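Section 4: Setting up the packing bench

Right, so you've got the Hivau kit out of its carton and you're wondering where on earth to put it all. I've set up this bench more times than I care to remember, first at the old Velside unit and then again when we moved across the yard, and the notes below are how I do it now. Grethe Norðdahl wrote the original version of this guide and I've kept her step order, even where I grumble about it.

You'll need the bench top and its legs, the roll holder, a tape dispenser, a soft cloth, a pencil and a bit of patience. Set aside a morning if you can. I've done it in an afternoon, but I was cross by the end of it!

4.1 Getting the bench level

1. Stand the bench where you mean to keep it. I know that sounds daft, but once the roll holder is on it's a pig to shift, and you'll scrape the feet if you drag it.

2. Leave a gap of 160 mm behind it. The roll holder sticks out further than you think, and you'll want to get your arm down there when a pencil rolls off the back (mine go down there weekly).

3. Screw all the feet fully in, then bring each one down a turn at a time until the top stops rocking. Lean on every corner. If it still wobbles, check the floor before you blame the feet.

4. Wipe the top down with a dry cloth. Grit gets under everything, and you'll feel it the first time you slide a parcel across.
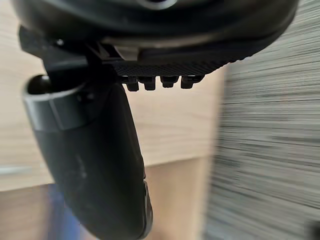 5. Check the height against your own elbows. Stand up straight with your arms bent, and the top should sit just below them. If two of you share the bench, set it for the taller one and give the other a mat to stand on.

Caution: don't stand on the bench to reach the shelf above. It's made for parcels. Use steps.

4.2 Fitting the roll holder

1. Slide the two brackets onto the back rail with the open side facing up. They'll go on upside down quite happily, so have a look before you tighten anything.

2. Put the bar through the roll first, then drop the bar into the brackets. Doing it the other way round means holding a full roll of paper over your head, and I can't recommend it.

3. Pull a length of paper forward across the bench. It should come off the bottom of the roll and lie flat. If it curls up at you, take the roll out and turn it round.

Note: the holder takes any roll up to 54 cm wide. The Comolell rolls we order fit with a little room at each end, but the Grímsdóttir ones are a snug fit and need a wiggle.

4.3 Laying things out

This is the bit people rush, and then they spend the next month reaching across themselves for the tape. Have a think about which hand you do most with. I'm left-handed, so swap everything over if you're not.

1. Tape on your stronger side, close enough to reach with your elbow tucked in.

2. Labels on the other side, face up, with the box lid underneath them.

3. Scissors on a hook, please, and never loose under the paper. I once wrapped a pair up and posted them to a very puzzled customer.

4. Keep the middle of the bench for the parcel you're working on. Everything else drifts towards the middle if you let it — I have a tidy before lunch and another at four o'clock, and that seems to keep on top of it.

Do a practice run before you start on real orders. Take an empty box, wrap it, tape it, label it and move it along, and notice where you had to stretch.
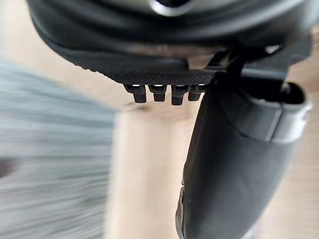 If your shoulder is aching after ten minutes then the tape is too far away, so bring it in and try again. It took me three goes to get mine right, and I still nudge things about in November when the big orders come in. We sent out 1,000 parcels that month last year, and a few inches either way does make a difference by the end of the day.

Note: once you're happy, run a pencil line round the tape dispenser so you can put it back in the same spot after cleaning. Don't use marker. It doesn't come off.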